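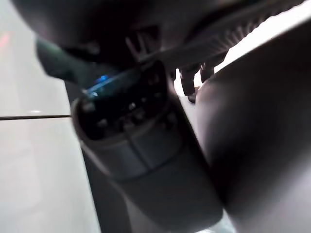
View from the wrist camera at close range. A gripper finger fills the right side; a blue light shows on the dark gray device at center.

The Drallusar group records robot handling data in sets of 50. An operator guides the arm through one short task, stops, resets the table and starts again. Each run is saved with the wrist video, the joint positions and the finger opening, all stamped to the same clock.

Olumide Etim, who runs the recording floor, keeps each run under 20 seconds. Longer runs tend to contain pauses, and the learning system copies pauses as readily as it copies anything else.

The wrist view is hard to work with. At close range most of it is out of focus, and the finger can hide a large part of what matters. An early plan was to drop those images and train on the overhead camera alone. Oluwaseun Omoregie tested that in August on a set of 159 runs. The model trained without the wrist view missed its grasp in 36 of them – mostly in the last stretch before contact, where the overhead camera sees only the back of the hand.

Blurred images now stay in. Labels are kept short: task, object, start, contact, release. Failed attempts are stored under a separate tag, and Omoregie draws on them when training the part of the system that decides whether to try again.

The next sets will change the lighting between runs. Etim has asked for two lamp positions and a third with the blinds open.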